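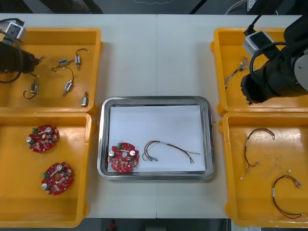
kelpie_dub: The running order puts Wonberg on at the Relley at half past seven with no support, so anyone reading the ticket as "doors 7.30" is going to miss the first part of the set. I rang the box office and they confirmed it. Doors are at half six.

Print this thread | E-mail this thread

tapehiss: Thanks, I had it down as doors. Does the same go for Hilstead the night after?

kelpie_dub: No. Hilstead has a support slot, and the printed time there is doors. The two venues use different ticket templates.

mono_sum: Has anyone got a firm answer on which line-up is touring? The January dates were done as a four-piece with the second keyboard player. The poster for Hilstead lists "Wonberg" and nothing else, and the Relley page still carries the old press text from the Aksoy album.

flatwound: Four-piece at both, according to the mailing list message of 23/04/2021. It also says the set will be Aksoy in full, then a second part drawn from the earlier records. No interval.

mono_sum: Aksoy in full is a mistake in my opinion. Side two depends on the string parts, and in January they ran those off a backing track. The timing was rigid and the drummer was plainly following a click. The last song on the side slows down on the record and it did not slow down live.

flatwound: I disagree. The tempo change can be programmed into the click, and on the second January night it was. I have a recording from the desk side of the room and the ending drops in tempo over the final chorus. You may have been at the first night.

mono_sum: I was at the first night. If they fixed it, fine, but my objection to the track stands. The strings came through both stacks at equal level and sat on top of the vocal from where I was. 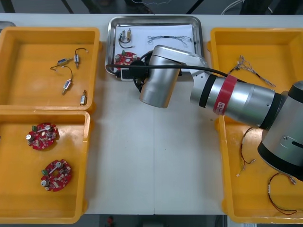 Where I was is relevant, I accept. I stood at the left under the balcony, and low mids build up there whatever the band does. The Relley has the same problem at the back, under the overhang. If you want a usable balance in that room, stand level with the mixing desk or a little in front of it.

tapehiss: Seats or standing at the Relley? My ticket says 209 and no row.

kelpie_dub: Standing downstairs, seats upstairs. 209 with no row is an upstairs seat. Seats up there are numbered straight through and the row letter is left off. Use door 2 and not the main entrance.

tapehiss: Right. So no chance of standing by the desk.

flatwound: Upstairs is better for the vocal anyway — the stacks are angled up and you are out of the bass build-up.

mono_sum: Not in the side seats. Those are past the edge of the horn coverage and you hear mostly reflected sound. In the middle block, yes.

kelpie_dub: One more item for Hilstead. The last train leaves 5 minutes after the curfew and the station is a fair walk, so either leave before the encore or take the night bus from outside the venue.

flatwound: There was no encore in January. They played straight through and the house lights came up.

mono_sum: There was one on the first night. One song, without the track, and it was the best thing they played.

Print this thread | E-mail this thread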